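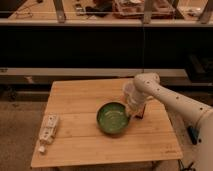
29. Juni 2024
Lesezeit: 3 Min.

Teleop-Aufnahmen, Aufgabe »Becher über Schale ausleeren«, Projekt Trastska. Arm rechts am Tisch, grüne Schale links der Mitte, Becher im Greifer. Bedienung abwechselnd Princess Umali und ich.

Stand der Daten: 616 Episoden im Ordner, davon 97 mit Flag »verworfen«. Die Flags stammen noch vom alten Skript, das alles unter 600 Zeitschritten aussortiert. Für diese Aufgabe ist die Grenze zu hoch. Princess kommt mit weniger Schritten aus als ich, ihre kurzen Episoden sind durchweg brauchbar und landen trotzdem im Ausschuss. Grenze für Trastska rausnehmen, die 97 von Hand durchsehen.

Zum Ablauf. Handführung (Arm nachgiebig, direkt am Handgelenk gefasst) haben wir am Vormittag noch einmal probiert und wieder aufgegeben. Die Bahn wird schön glatt, aber die Kippbewegung lässt sich so nicht sauber vorgeben. Man drückt beim Drehen unwillkürlich nach unten, und der Becherrand setzt auf der Schale auf. Außerdem ist die eigene Hand ständig im Kamerabild. Mit dem Leader-Arm von Kenton geht das Kippen deutlich besser, dafür zittert die Anfahrt. Filter auf der Leader-Seite eine Stufe stärker gestellt. Verzögerung ist spürbar, stört beim Kippen aber nicht.

Greifkraft: Der Kunststoffbecher gibt nach, wenn der Greifer ganz schließt. Bei der Standardvorgabe verformt er sich so weit, dass er nach dem Öffnen an einem Finger hängen bleibt. Vorgabe jetzt 3.910 (Rohwert, Einheit laut Grukari-Doku ungeklärt). Damit hält er auch schräg. Wert steht in der Konfiguration, bitte nicht über die Oberfläche ändern, die überschreibt beim Beenden die Datei.

Kamera: Der Becher ist durchscheinend und hebt sich bei dem warmen, schwachen Licht schlecht vom Holz ab. Für die Bedienung egal, wir schauen auf den Tisch. Für die Policy vermutlich nicht. Belichtung fest eingestellt, Weißabgleich ebenfalls fest – die Automatik hat bisher mitten in der Episode nachgeregelt, sobald der weiße Arm weit ins Bild kam. Ältere Aufnahmen entsprechend markieren.

Variation: Die Schale steht in zu vielen Episoden fast gleich. Ab jetzt nach jeder fünften Episode versetzen und drehen, auch näher an den Arm heran. Die Steckdosenleiste am linken Tischrand bleibt liegen, wo sie ist, sonst haben wir zwei Hintergründe im Datensatz.

Abbruchregel, mit Princess abgesprochen: Berührt der Becher die Schale, läuft die Episode weiter und bekommt das Flag »Kontakt«. Fällt der Becher, wird abgebrochen. Korrekturen während der Anfahrt sind erlaubt und erwünscht, die fehlen uns bisher fast völlig.

Offen:
– Zeitstempel Leader gegen Kamera prüfen, Verdacht auf festen Versatz
– Ekwueme wegen Ersatzfingern anschreiben
– Längengrenze im Skript pro Aufgabe statt global
– Erster Trainingslauf im Juli, vorher Flags bereinigen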